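Tufa gripper trials – read me first

Hi! I put this set together to compare two grippers, the Jolier and the Urmont, on the same arm with the same wrist camera. There are 415 episodes so far, 51 of them on black tubular bars with cables and clamps attached, and those are my favourites (and the hardest by a mile).

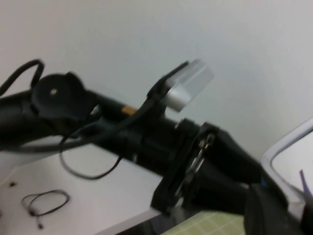 Known headaches

Black gripper against matte black bar – my segmentation hates it. I've left the colour untouched, so tweak it yourself if you like. More episodes coming in October!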